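3. Descaling the Livex kettle

Descale the kettle after every 14 days of use, or sooner in hard water areas.

1. Unplug the kettle and let it cool.
2. Fill it to the lower line with equal parts white vinegar and water.
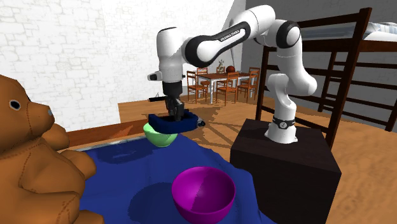 3. Boil once, then switch off and leave to stand for six hours.

Caution: Do not open the lid while the kettle is boiling – steam can burn.
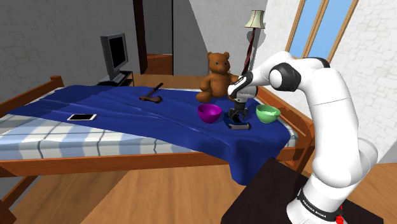 Livex Owner's Manual, p. 6

4. Pour the liquid away and rinse the inside twice.

Note: Stubborn scale may need a second treatment.

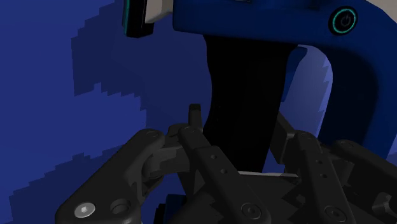
5. Fill with fresh water, boil and discard before making drinks.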